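Bravach student team opens two-arm table-setting project to other colleges

Students on the automation course at Bravach College will share their recorded table-clearing and shelf-stocking exercises with other colleges from August. The set, known as Grekent, holds 1019 recordings made by 22 students over two terms.
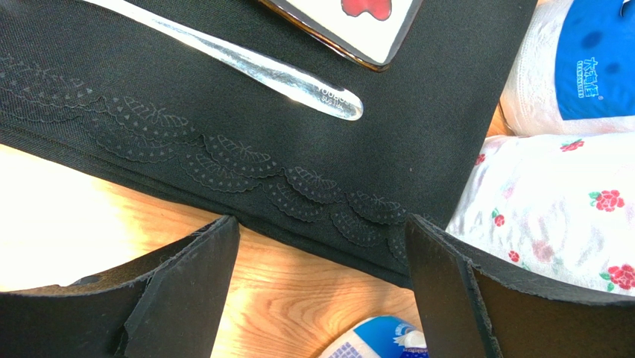 Each exercise uses household items on a wooden surface, among them crockery, cutlery, cloth and packaged paper goods. Folded fabric remains the hardest material to handle — more than 5 changes to the grip settings were tested before the team fixed a standard.

"The students write the task sheet, run the arms and check the recordings themselves," said course leader Svenja Hollenstein. "Marks are given for the log as well as the run."
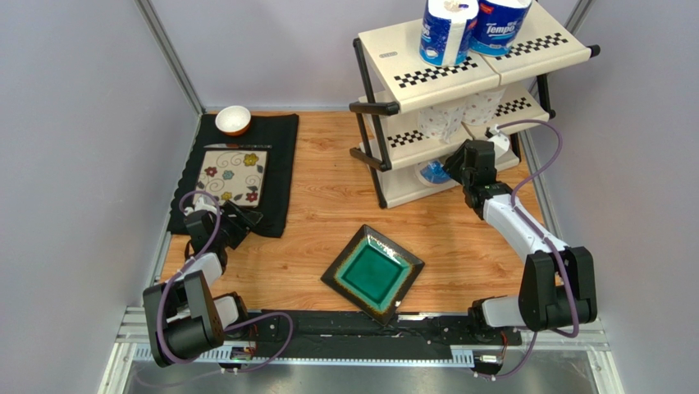 The Grekent workcell, with the right arm at the three-tier shelf rack.

Team captain Jussara Batista said the next set of tasks would cover stacking plates of unequal size. Eight places are open for the coming intake. Applications go through the Benutell student office.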